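2021년 9월 23일

오전 내내 숙소를 찾았다. 봄에 Vummont 공항 근처에서 지낼 집을 구하는 일인데, 어제까지만 해도 금방 끝날 줄 알았다. Idalo에서 공항 이름을 넣고 검색하니 휴가용 임대가 335곳 나왔다. 날짜를 3월로 넣으면 좀 줄고, 세탁기와 주차를 조건에 넣으면 확 준다. 그런데 지도를 열어 보면 공항 근처라고 나온 집 가운데 상당수가 산 너머에 있다. 직선거리로 계산하는 모양이다. 지도에서는 손톱만 한 거리인데 차로 가려면 골짜기를 빙 돌아야 한다. 형이 밤 비행기로 도착하니까 그런 집은 다 뺐다.

남은 것 중에서 마음에 드는 곳은 Tekcombe 마을에 있는 집이다. 공항에서 버스가 한 번에 가고, 정류장에서 집까지 걸을 수 있다. 주인 이름은 Huguette Vidal. 소개 글이 짧고 할 말만 적혀 있어서 좋았다. 난방은 기름보일러, 엘리베이터 없음, 쓰레기는 광장 옆 수거함까지 직접 가져갈 것. 후기에는 욕실 수압이 약하다는 말이 여러 번 나오는데, 작년 것들이라 지금도 그런지는 모르겠다. 물어보기로 했다.

요금 때문에 시간을 많이 썼다. 목록에는 일주일에 360유로라고 되어 있다. 그런데 예약 화면으로 넘어가면 청소비가 붙고, 침구 대여비가 붙고, 마지막 화면에서 관광세가 붙는다. 집마다 붙는 항목이 달라서 목록의 가격만으로는 비교가 안 된다. 결국 공책에 줄을 그어 놓고 집마다 최종 금액을 따로 적었다. 싸 보이던 아파트 하나는 청소비가 너무 높아서 맨 아래로 내려갔고, 비싸서 안 보려던 집은 침구가 포함이라 중간까지 올라왔다. Vidal 씨 집은 침구를 가져오면 대여비를 안 받는다고 한다. 시트를 짐에 넣을지는 나중에 정한다. 겨울옷이 들어가면 가방에 자리가 별로 없다.

점심은 어제 끓인 미역국에 밥을 말아 먹었다. 김치가 거의 떨어졌다.

오후에 Vidal 씨에게 메일을 보냈다. 불어로 쓰려다가 사전을 찾느라 한 시간을 보내고 나서 영어로 다시 썼다. 물어본 것은 다음과 같다. 욕실 수압은 어떤지, 밤늦게 도착하면 열쇠를 어떻게 받는지, 빨래를 널 데가 있는지, 14일을 묵으면 할인이 되는지. 마지막 질문은 지웠다가 다시 넣었다. 성수기가 지난 때니까 물어봐도 실례는 아닐 것 같다. 형은 그런 걸 못 물어보는 사람이라 늘 내가 한다.

보내고 나서 취소 규정을 읽었다. 이게 제일 중요한데 제일 아래에 있다. 도착 한 달 전까지 취소하면 전액을 돌려주고, 그다음부터는 절반, 일주일 안이면 한 푼도 없다. 작년에 제주 숙소를 취소할 때 고생한 생각이 났다. 그때는 규정을 안 읽고 결제부터 했고, 전화를 여러 번 한 끝에 일부만 돌려받았다. 올해는 내년 봄 사정이 어떨지 더 모르겠으니까 취소가 되는 집으로만 고르기로 했다. 격리 규정도 계속 바뀐다. 형 말로는 접종 증명서만 있으면 된다는데, 대사관 안내를 보니 그렇게 간단하지는 않다. 출발 전에 다시 확인할 것.

저녁에 형과 통화했다. 형은 Zhong 호텔을 다시 꺼냈다. 공항 바로 앞에 있는 큰 호텔인데, 아침밥이 나오고 셔틀이 있고 아무것도 신경 쓸 게 없다는 것이다. 맞는 말이다. 하룻밤이면 나도 거기서 잔다. 하지만 두 주를 호텔 방에서 지내면서 매끼 사 먹으면 돈도 돈이고 나는 속이 안 좋아진다. 부엌이 있어야 한다고 했더니 형이 그럼 밥은 네가 하라고 했다. 어차피 그럴 생각이었다. 형은 설거지를 하기로 했다. 여기 적어 둔다.

도착하는 날만 호텔에서 자고 다음 날 Tekcombe로 옮기는 방법도 이야기했다. 비행기가 늦으면 막차를 놓칠 수 있으니까 그게 나을지도 모른다. 택시는 야간 요금이 따로 있다고 하는데 금액을 적어 놓은 데가 없다. 공항 홈페이지에도 전화번호만 있다. 이것도 Vidal 씨에게 물어볼 걸 그랬다. 답장이 오면 그때 물어봐야겠다.

전체 예산도 다시 맞췄다. 둘이 합쳐서 4000유로 넘게는 쓰지 않기로 했다. 비행기 표가 제일 큰 덩어리고, 숙소와 차 렌트가 그다음이다. 차는 며칠만 빌리면 될 것 같은데 형은 처음부터 끝까지 빌리고 싶어 한다. 눈길용 타이어를 따로 돈 받는 곳이 있다고 해서 그것도 알아봐야 한다. 3월이면 위쪽 도로에는 아직 눈이 있을 것이다. 형은 운전을 잘하지만 눈길은 해 본 적이 별로 없다. 나는 면허만 있다.

여권도 꺼내 봤다. 내 것은 기한이 넉넉한데 형 것은 내년 여름까지다. 입국할 때 석 달 이상 남아 있어야 한다고 들었으니 될 것 같지만 빠듯한 건 싫다. 구청에 가서 새로 만들라고 했더니 사진 찍기 귀찮다고 한다. 다음 주에 또 말해야 한다.

밤 열 시쯤 Vidal 씨 답장이 왔다. 생각보다 빨랐다. 욕실은 올봄에 배관을 고쳐서 이제 괜찮다고 하고, 열쇠는 현관 옆 번호 상자에 넣어 둔다고 한다. 빨래는 지하 보일러실에 널면 하루면 마른다고 했다. 할인은 조금 해 줄 수 있는데 사이트 안에서 요청을 넣어야 처리가 된다고 한다. 날짜를 확정해 달라고 해서 주말까지 알려 주겠다고 썼다. 메일 끝에 마을 빵집이 월요일에 쉰다고 적어 주었다.

내일 할 일. 사이트에 할인 요청 넣기, 야간 택시 요금 물어보기, 렌터카 타이어 조건 확인, 형한테 비행기 날짜 확정하라고 하기. 김치 사기.
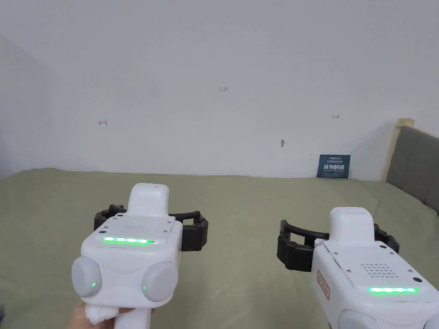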